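Teaching a robot to tidy up: a chat with Hatsue Sasaki

I'd been meaning to catch up with Hatsue Sasaki ever since the November open night at Sturlow, when my nephew dragged me over to the robotics club's corner and wouldn't leave. She runs the club two afternoons a week on top of her maths classes, and she'd warned me she talks with her hands, so I put my coffee well out of range.

First thing I wanted to know was how a maths teacher ends up with a roomful of teenagers and a simulated robot arm. She laughed at that one.

"I wanted a chess club," she said. "Five kids turned up and four of them asked if we could do robots. So I said all right, give me the holidays to learn something, and I've been one week ahead of them ever since. Some weeks I'm behind!"

She grew up in Nagano and moved here in her twenties, and she reckons her own schooling had a lot more soldering in it. Her students do nearly everything in simulation. They build a virtual table, put some objects on it, and write the program that tells the arm where to go and when to close its gripper. The club has 77 test layouts saved now, most of them made by the kids for each other, and from what I could gather there's a fair bit of pride in coming up with a really mean one.

"They started out so kind to each other," Hatsue told me. "One little cube, right in the middle, heaps of space. Then Wistwood beat us in the friendly and suddenly it was war. Now it's big things, tall things, things hard up against a tray. I love it. A cube teaches you nothing after the first week."
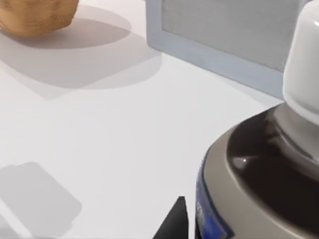

The club's current project is a clearing task for the Coletti Cup, which is the competition all the local schools go in (my nephew's already talking about it as if it were the Olympics). Each team gets a set of layouts it has never seen, and the program has to pick things up and put them where they belong without knocking anything over. You get points for a clean pick, you lose points for a topple, and there's a penalty for taking all day about it.

I asked what trips them up most and she didn't even stop to think.

"Tall things. Cans, bottles, anything like that. The kids look at the screen and see the top of it, and they send the fingers straight there in a lovely straight line. And the straight line goes through the side of the can! So over it goes. You have to come up first, then across, then down, and every single one of them has to find that out for themselves. I used to tell them. It made no difference whatsoever."

Shadows are the other one, apparently. A couple of the Year 9s wrote a bit of code to find objects by looking for anything darker than the table, and it was very keen on shadows. Hatsue let it run for a whole afternoon. "It tried to pick up its own shadow," she said, and had to stop for a minute because she was laughing so much. "It was so determined. They've fixed it now, they look at colour and edges as well, but we've kept the old version. We put it on when someone's having a bad day."

They keep score, of course. Last season's program finished the practice set on 1,695 points, and the new one is up to 1,740, which doesn't sound like much of a jump to me. I said so and got a proper telling off.

"Forty-five points is three months of work! That's the whole change in how we approach the grip. One student rewrote it 106 times, I know that because she numbered the files. I've asked her very nicely to learn version control."

I wondered whether they miss out by not having a real arm to play with. She took a bit longer over that.

"Yes and no. I'd love them to feel how heavy a motor is, and to hear one complain. But in the simulator they can crash it all afternoon and then press reset, and the shy ones are much braver for that. There's a girl who wouldn't put her hand up in my maths class for a whole year. Last week she was up at the front telling everyone why their wrist angle was wrong. She was right, too."

Does she think many of them will go on with it? She shrugged. A couple might do engineering, one wants to be a vet, and one has told her very firmly that he only comes for the biscuits. He's also the best tester they've got, so the biscuits are staying.

The Cup heats are next term and they've still got the placing part to sort out, as the program is a lot better at picking up than putting down. "It sort of lets go and hopes," said Hatsue, looking at the clock. She had a pile of Year 8 fractions to mark and three kids already waiting at the door wanting the room unlocked.

Recent stories
Library gets its new reading nook
Wistwood and Sturlow share the debating shield
Kitchen garden: what to plant in autumn
Your letters

Posted 14 March 2022 | Contact the newsletter | © Sturlow Community Newsletter | Back to top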